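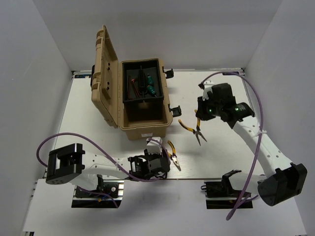 2 min read

The Tan Box

My aunt left me the toolbox and nothing else. Her house on the Fullamstead road went to my cousin, and the car went to the church. The letter came in May with a line about the box in it, and a week later I drove up to get it.

It was on a shelf in the garage, behind the paint. I carried it out to the car and put it on the back seat. On the way home I stopped for coffee and bought a pair of pliers at Keken Hardware next door. The kitchen tap had been dripping all spring and I didn't own any. It didn't occur to me that I now owned a box of tools.

I set it on the table when I got in. It was a tan box with a hard shell, and the two black latches on the side were stiff. When I had them both open I lifted the lid and it stood up by itself. A black tray sat in the back. In the tray were two screwdrivers with green handles, a tool with a red handle lying crooked, and a thin dark red one along the wall.

I knew the screwdrivers. She had let me use the one with the nick in it to take apart a radio when I was a child. I never got the radio back together. She put it in a bag and hung the bag on a nail, and for years she would tell visitors it was being repaired.

In front of the tray the box went down deep. I reached in and felt along the bottom. I suppose I was hoping for a note. There was a receipt from Zundiretti, the shoe repair place, for 78 dollars, and it had nothing on the back. I looked twice.

There was a label on the front of the box, under the rim. I tried it with my glasses and without them. It might have been her name. It might have been the name of whoever sold it to her.

My cousin called that evening to ask if I had made it home. She said the house needed a roof and she had already spent 1000 dollars finding that out. Then she asked what was in the box.

"Tools," I said.

"Is that all?"

"There's a receipt for shoes."

She laughed, and then she was quiet for a while, and I could hear her walking from room to room over there. She asked whether I wanted the radio. It was still on the nail.

I told her I did. After we hung up I took the new pliers to the kitchen and worked on the tap for an hour. It dripped a little less. I wiped the pliers on my shirt and went back and put them on the table next to the box, with the handles open, and left the lid up for the night.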